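Ticket: Veg box orders from Citach shop not syncing to packing list
Status: Open (was Resolved, reopened Friday)
Priority: High
Site: Curness packing shed
System: Matos order desk, label printer 2

Reported problem

Orders come in on the shop page fine, customer gets the email, then nothing on the packing list at Curness. Not all of them. Swaps seem to be the worst, so anyone who changes an item after checkout. Yesterday 16 boxes missing off the morning list, found them by hand going through the emails. Can't do that every week.

Product page for the avocado and potato add-on is one of the ones affected. Page itself loads OK, price right.

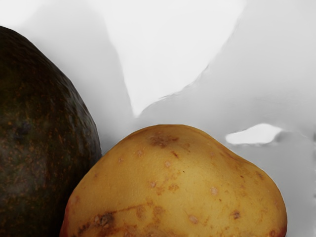
Posted by: Site admin, Clusa Veg Boxes
Role: Ticket owner

Log

07:10 Restarted the order desk. List came back with the same gaps. Restarted the printer as well while I was there, no change.

07:25 Checked the cut-off time. Shop says orders close at 7 in the evening, Matos had it as 6. Clocks never got changed on the Matos side by the look of it. Fixed that. Explains the late ones but not the swaps.

07:50 Put a test order through, no changes. Showed up on the list. Put another through and swapped leeks for carrots after paying. Never arrived. So that's repeatable at least.

08:15 Rang Matos support. On hold 45 minutes. They asked me to clear the browser cache (done, no diffrence) and then to export the order file and send it over. Export stops at row 800 every time. Told them this. They said they'd "look into the limit".

09:20 Sent two files instead, split by delivery round. North round opened for them, south round didn't. Something in the notes field, they think. One customer has put a line break and a pound sign in the gate instructions. Took it out, file opens now.

10:05 Tried again with the swap. Still missing. Gate note was a seperate problem then.

10:40 Found something. When a customer swaps an item the shop gives the order a new number with -A on the end. Matos only accepts numbers, no letters, so it drops it. No error, no warning, just gone. Old order gets cancelled at the same time so you end up with neither.

11:15 Turned off the -A suffix in shop settings. Had to save twice, first time it went back to how it was. Test swap now shows on the packing list with the right items. Label prints too but the address is a bit low, running onto the next label. Will do that under its own ticket.

11:30 Checked the add-on pages one by one after the settings change in case anything had been knocked out. All there.

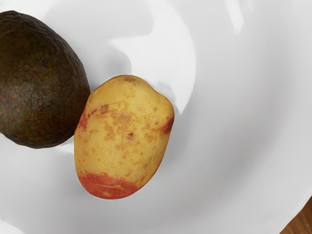 Avocado and potato in white bowl

Still to do

Old swapped orders from before the fix will not come across on their own. Need re-entering by hand before the next run. South round first, they go out earliest.

Row limit on the export, waiting on Matos.

Customers who swapped more than once, not tested. Don't mark this resolved again until somebody has.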